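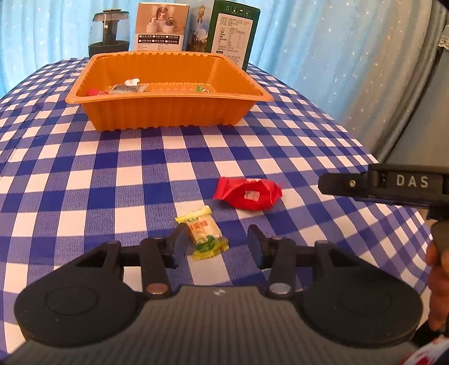
Fukasora Episode Tools: Your Questions

Updated March 8, 2022 by Marion Cowie

What does Fukasora do?

It lines up the recordings from two hand-held grippers so you can train one policy on both. I wrote it at Piteo after a June spent matching clips by hand, and I'm never doing that again!

My left and right streams drift apart. Is that normal?

Yep. Run the sync pass first, before you trim anything. If the offset is still more than 10 ms after that, check that both devices got the same clock setting (I forget this one all the time).

Do I need a special table or plain background?

Nope. I like a busy cloth, because the tracker gets plenty of corners to hold on to. Checks repeat, though, so if your path suddenly jumps sideways by one square, turn on the wide match option.

How should I label candy and snack packets?

Keep it simple - "wrapped candy," "red packet," "tray." My first label list had 914 entries and the planner learned next to nothing from it.

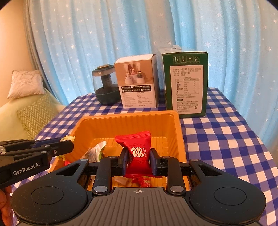 I also mark the moment the fingertips close and the moment they open, as two separate events. With shiny wrappers the vision model gets the closing time wrong a lot, so I go by finger width and let the picture be the backup.

What if one gripper blocks the other one's view?

Leave those parts in. The Dow loader masks them by default, and you can switch that off in the config.

How many episodes do I need?

For tray work I'd start with 700 and see how the policy does. The Trultdale set has 2000, but I got decent grasps well before that.

Can I use my own planner?

Sure! Export the paths as plain text and read them in however you like.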